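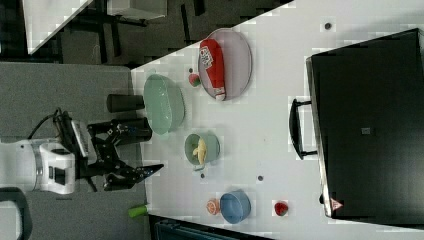
Puesto de evaluación: brazo con pinza negra, mesa blanca y horno tostador.

Kit de manipulación Hurent — lista de inspección previa a la compra
Fecha: miércoles 6 de septiembre
Revisa: Sunee Wiriya. Conforme: Rosário Guerreiro.

1. Base y fijación a la mesa. CORRECTO.
2. Cableado externo. CON OBSERVACIÓN. El cable de la muñeca forma un bucle amplio. Pedir a Wirnetero una guía más corta.
3. Parada de emergencia. CORRECTO. Probada 5 veces en manual y en automático.
4. Distancia al horno. CORRECTO. Horno desenchufado durante toda la revisión.
5. Límite de velocidad en modo colaborativo. PENDIENTE. El manual dice 200 mm/s y la pantalla deja poner más.
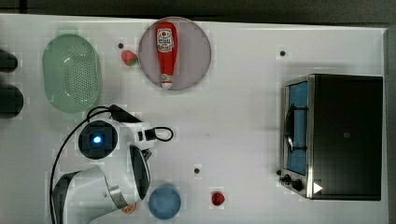 ¿Cubre la garantía el cambio de los dedos de la pinza?
Solo durante el primer año y si el desgaste aparece antes de 185 horas de uso. Después se piden como recambio.

6. Tornillos de la pinza. CORRECTO. Reapretar en la visita de marzo.
7. Agarre de objetos blandos. CORRECTO, con la fuerza en el nivel bajo. En el nivel medio la tela se marca — conviene dejarlo bloqueado por contraseña.
8. Registro de ciclos. CORRECTO. El contador marca 1.101, igual que la hoja de entrega.
9. Manual en español. FALTA. Solo llegó la versión inglesa.

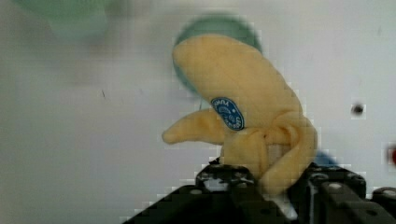

Punto 7: plátano de peluche sujeto por la base.

Resultado: apto con reservas. No se firma la compra hasta cerrar los puntos 5 y 9. Kanokwan Wannasri escribe al proveedor.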